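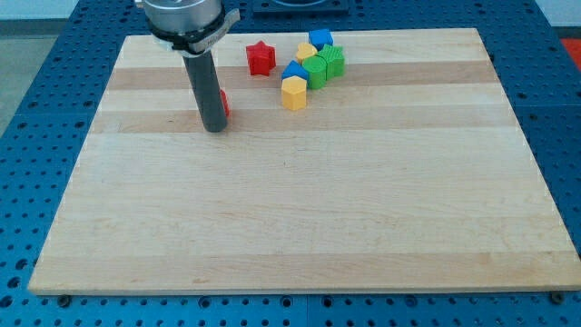

Attachment 1: board view, tool lowered, blocks grouped to the right of the shaft.

Ticket: Brirkora collection cell, pushing task
Component: Futovo recorder, episode writer
Status: Open, workaround in place
Priority: Medium

Summary
Episodes recorded on the block pushing task are being rejected by the Briltley import step with "action/state length mismatch". The dataset has 3,406 episodes in total. 667 of them fail. All of the failures come from the April batches.

Setup
Single arm, straight cylindrical tool pointing down, maple board on the blue pegboard table. Plastic shape blocks in red, blue, yellow and green. The operator gets a text instruction such as "push the red star toward the yellow hexagon" and moves the tool by teleoperation. Tool height is held by the controller, so only x and y are recorded as actions.

Steps to reproduce
1. Start a session and load the pushing instruction list.
2. Record an episode longer than 900 steps.
3. Stop with the foot switch while the tool is still moving.
4. Run the import check.

Expected: equal number of action and state rows.
Result: state rows exceed action rows by 4.

Log

09:40 Checked image timestamps on a sample of failed episodes. No gaps. Images and states line up.

10:15 Action stream ends early in every failed file that was opened. The missing rows are always the last ones. Start of episode is clean.

11:05 Shorter episodes stopped the same way pass. Long episodes stopped with the tool at rest also pass. Both conditions seem to be needed.

13:30 Recorder flushes the action buffer in blocks. On a foot switch stop, the writer closes the file before the last partial block is written. The state writer waits for its own flush and is not affected.

14:20 Set the recorder to wait for both writers before closing. Recorded new long episodes with a moving stop. Import check passes on all of them. Change is local to this cell only.

15:10 Asked whether the failed episodes can be kept. Trimming the extra state and image rows from the end gives files that import. Training config from the Fuentealba project already drops the tail of each episode, so the loss should not matter there. Not confirmed for other configs.

Workaround
Bring the tool to rest before pressing the foot switch. Do not delete failed episodes.

Open items
Merge the close order change into the main recorder branch.
Write a trim script that keeps the original files.
Make the import check report which stream is short. The current message gives only the episode ID.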